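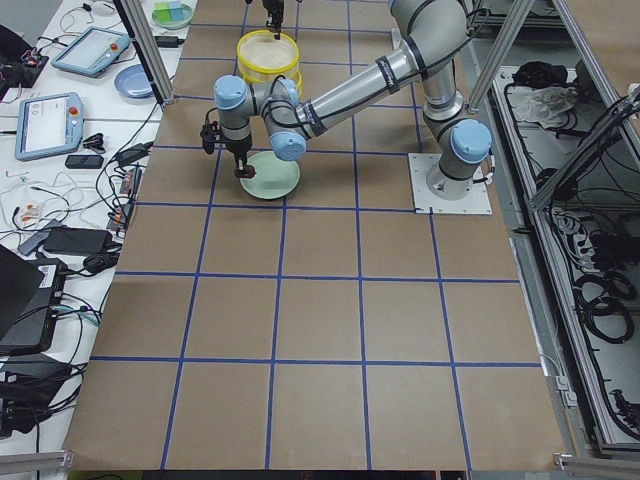 2 min read

Search this forum Go

Gripper cable rubbing on the two-arm cell

armindo_m
6 March 2018
Setting up the two-arm cell at Sanddale for the steamer and plate job. Paper's down, blue tape grid's on, both base plates are bolted. My trouble is the gripper cable. On the long reach across to the plate it drags on the forearm and the sleeve is going fuzzy. Straps are snug. Anyone running a looser loop?

Pliltbridge
Snug is your trouble. The wrist needs slack. Undo the last strap before the gripper and try it at 50 per cent speed.

rnasrallah
Disagree. Loose cable catches on things. We lost a connector that way in January, and Cendimar wanted 900 dollars for the new lead. Strap it hard and look at it every 2000 cycles.

Pliltbridge
Strapped hard, you'll be buying the lead anyway.

armindo_m
Tried both. I've ended up feeding it from overhead in one long loop, in at the gripper.

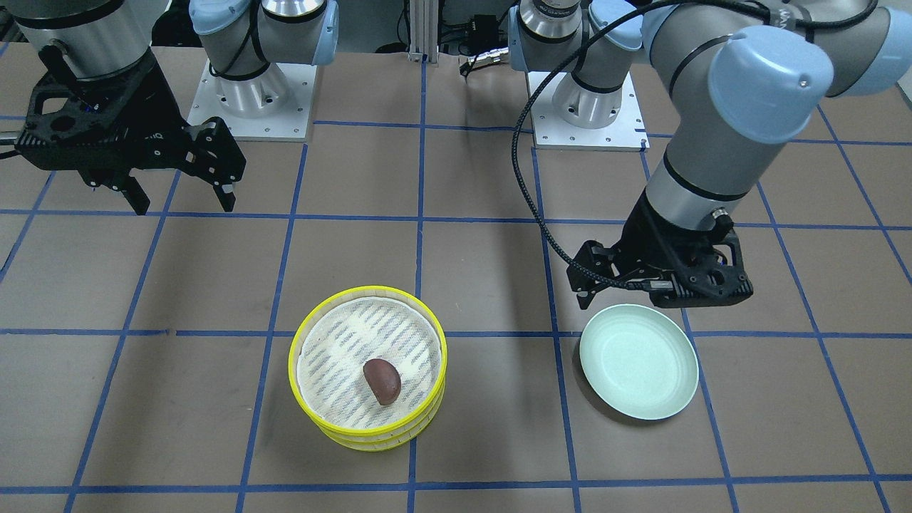

It clears the forearm through the whole move now, at half speed anyway. Haven't run it flat out. I also retaught the plate position after, as the wrist angle changed a bit.

rnasrallah
Fair enough. I'd still put a strap near the connector, Armindo.

seixas_maint
Check the base plate bolts while you're there. Ours had backed off.

armindo_m
Will do tomorrow arvo.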